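# Stop Reporting One Success Rate

Most papers on learning from handheld grippers end with a bar chart. The bars show how often a policy finished each task, and the tallest bar belongs to the authors. I have made charts like that myself. I think we should stop treating them as the main result, and I want to set out why in terms of the work we did on our own table over the past year.

The method is familiar by now. A person holds a gripper with a camera on it and does a task by hand. The recordings go into a training set, a policy is trained, and the policy runs on an arm that carries the same kind of fingers. You skip teleoperation and you can collect data in a kitchen, a hallway or an office. I like this method. Our group at Tivwood moved to it completely and I would not go back.

My complaint is with how we judge it. Our last collection came to 1,707 demonstrations of table tasks: moving a cup, setting down a bottle, folding a towel over. Trained on all of them, the policy did well on our tests. Then Salim Laizer retrained it on 1,000 demonstrations picked at random and it did nearly as well. Then he took 1,000 from only two of our demonstrators, and it got a good deal worse. The amount of data was identical. A chart with "number of demonstrations" along the bottom would have hidden the whole thing.

What differed was the people. Otis Kincaid comes in to a cup low and from the side. Mairéad Ó Conaill comes in from above and corrects at the end. Some people stop before they close the fingers, and some close them while still moving. A policy trained on two people learns two habits, and when the cup sits somewhere neither habit suits, it has nothing to fall back on. Seven people gave us a spread of approaches that covered most of the table.

I don't think this is a surprising finding. Anyone who has collected data by hand suspects it. But it almost never gets reported, and the reason is that our usual numbers have no place for it. We write "N demonstrations, M tasks" and leave out how many people made them, how long each person had practiced, and whether the objects were put back in the same spot each time.

That last one matters more than I expected. We used to reset the table to tape marks. It was quick and the demonstrations looked clean. Ruaridh Dow pulled up the tape in December and told everyone to put things down wherever they liked. Collection slowed, and the recordings looked messier. The policy trained on them was better in every test where we moved the objects, and slightly worse in the one test where we didn't. If we had only run that one test – and plenty of papers only run that one – we would have put the tape back.

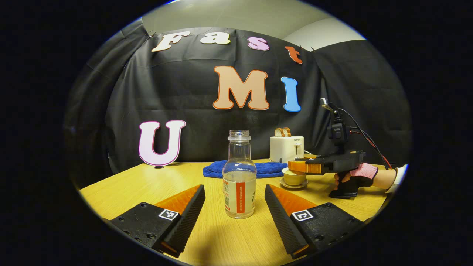

How many test positions does a table task need before the success rate means something? We use 40 for each task, fixed before training starts, and we publish the failures by position.

The usual objection is cost. Forty trials per task, across several policies, takes days of arm time, and a small lab may not have them. Skarphéðinn Bech, who reviewed an early draft of this piece, made that point and I take it seriously. My answer is to test fewer tasks. Three tasks tested properly tell me more than twelve tested five times each. A reader can work with a narrow claim that holds up.

The second objection is that two-handed work makes all this harder, since each hand has its own approach and the timing between them varies too. I agree, and I would say it makes better reporting more urgent. When one gripper holds an object still and the other reaches in, a failure can come from either side. A single success rate can't tell you which. We now log which hand failed first. It's a crude label and the people doing it sometimes disagree, but it has already shown us that most of our trouble on the cup task was in the hand we weren't paying attention to.

So I would ask for a short table in every paper of this kind: number of demonstrators, practice time for each, how objects were reset, test positions, and failures by position and by hand. Half a page would hold it. We have started doing this for the Bullora tasks, and the first version makes our method look weaker than the old bar chart did. I'm publishing it anyway, with the old chart beside it so people can compare the two.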